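Sorting and Packing Helpers Wanted, Fladport (part-time, paid)

Veltetti is looking for people who like putting things where they belong! We run the household goods sorting room on Lovach Street in Fladport, and we need more hands for the spring season, which starts for us in April and doesn't really let up until the schools go back.

What comes through our door is the small stuff of other people's homes. Bathroom drawers, under-the-sink cabinets, the basket by the back door, the toy box, that one kitchen drawer everybody has. Shops send us their returns and overstock, families send us boxes after a move, and all of it gets tipped out, looked at, sorted and packed again for the people who can use it. Last season we sent out almost 3000 household boxes, and we'd love to beat that.

The work

You'll have a bench and a few bins, and you'll work through mixed items one at a time. Bath and grooming things go one way, cleaning supplies another, shoes and toys have their own shelves, and there's a tray for anything you can't place (we go through that one together before lunch, and it's my favorite part of the day). Once you know the categories you'll move over to packing, where each box is made up from a printed list. There are 132 categories on the full sheet. Please don't let that scare you, most people use the same thirty or so all day long and look up the rest.

Shifts are four hours, either 8 a.m. to noon or 12:30 to 4:30 p.m. You can take two a week or as many as five. We pay every two weeks, and training shifts are paid the same as any other shift.

Who we're hoping to hear from

You don't need any experience. We have retired people, students, parents who want to be done before school lets out, and a couple of folks who came over from the Besnard warehouse when it closed its night shift. You should be comfortable standing for a good part of the shift (stools are fine too) and lifting a packed box up to the cart with a partner. Good eyes help. Patience helps more, especially with anything that comes as a pair.

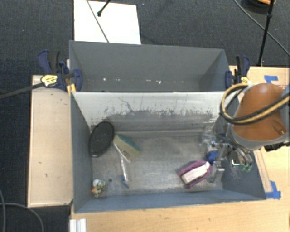 If you're the kind of person who can't walk past a messy drawer without fixing it, I think you'd be really happy with us. The room is friendly, the radio is on low, and you go home having gotten through a lot of stuff. We have 12 places to fill for the season, and a few of those will carry on into the fall for people who want to stay.

How to apply

Stop by the Veltetti front desk on Lovach Street any weekday morning and ask for a helper form, or send us a short note through the contact page. Tell us which shifts would suit you and whether you'd like to start with sorting or packing. No resume needed! We'll invite you in for an hour so you can see the room and try a bin for yourself before you decide.

Veltetti, Fladport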